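# About Ellside

We write the part of the robot you can't photograph. Ellside is a software company of 17 people, and what we sell is the stuff between the camera and the motors: finding the object, deciding how to pick it up, planning a way there that doesn't go through the bowl.

We don't build arms or hands. We buy those, like everyone sensible, and then spend a long time arguing with their drivers.

## How we got here

The company started in 2002 as a two-person shop writing motion control for packaging lines. It was steady work. A packaging line is a polite environment where every box turns up in the same place, facing the same way, and our code from those years looks very clever as a result. Then a customer asked whether the same thing would work on a kitchen counter. We said yes, and have been making that true ever since.

## What we make

**Iron** is our motion planner. It takes a goal and a crowded space and gives back a path, or a clear statement that there isn't one. The second part took longer to get right. Older planners tend to think forever when they're stuck, and our early ones did too (we called it "deliberating" in the brochure). Iron gives up on time and tells you which object was the problem.

**McPhee** handles perception. Point it at a table and it will list what it thinks is there, where each thing is, and how sure it is. McPhee is allowed to say "don't know." Customers dislike this in the demo and ask us to keep it once they've gone live.

**Bamora** is the tooling, and the reason most people stay with us. It records every run, lines up the camera view with what the planner believed at that moment, and lets you scrub back to the second where the two parted ways. We built it for ourselves after one too many meetings that began with "it worked yesterday."

## How we test

Every release of Iron runs through 2000 simulated grasps overnight. The simulator is a wonderful place where friction behaves and light comes from one direction. Anything that passes then goes to the real tables, where it is introduced to glossy surfaces and shallow bowls.

The rule for the tables is that no one tidies them. Objects get left at whatever angle they landed, and the next run starts from there. A release needs 1000 logged real attempts before it goes out the door, and the failures ship with it, in Bamora format, so you can see what you're getting.
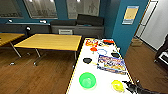

*Tabletop testing: a gripper beside something small, round and yellow.*

## Working with us

Most projects start with your objects. Send us a box of whatever you need picked up, including the item you suspect is impossible. We'll send back logs, a frank opinion and, in most cases, your objects.

We're open to visitors on Wednesday afternoons. There is coffee, made by a person.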